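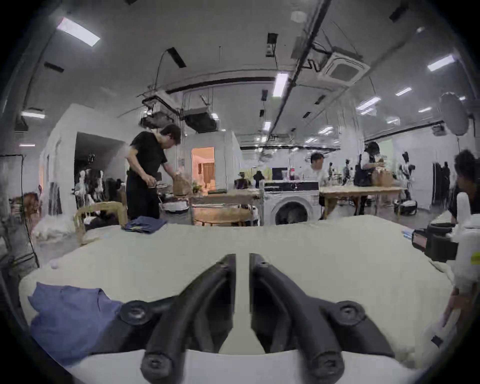 Vol. 24, No. 3 | Page 30

Software review: Rota 2.4 trajectory and task planner

Rota is a planning layer from Zemow. It sits between a perception stack and a joint controller and takes goals as a behavior tree. We ran it for a month on cloth handling: pick a garment off a fabric-covered table, spread it, fold it, place it at the far edge.

Setup took one afternoon. The installer pulls 700 MB of dependencies and pins its own version of the math library, which broke our existing build until we moved Rota into a container. The Bakhtiari grasp plugin loaded without changes.

Planning is fast. Median time for a collision-free path was 243 ms with the full scene mesh loaded. Replanning after a moved obstacle is handled in a separate thread and did not stall the controller. This matters in a shared room, where people reach over the table and the depth map changes constantly.

Perception input is weaker. Rota expects rigid objects with a known pose. Crumpled cloth has to be passed in as a point set with a hand-tuned margin, and cream fabric under a pale garment gave us poor segmentation whatever the margin. Darker denim was fine. Plondov's planner accepts deformable masks directly and needed less glue code.

Logging is good: every rejected path is stored with the constraint that failed. The viewer drops to single-digit frame rates above 30 open trees.

The documentation covers the API but not the timing model. Zemow lists a rewrite for November.

Recommended for rigid parts. For textiles, wait for the next release.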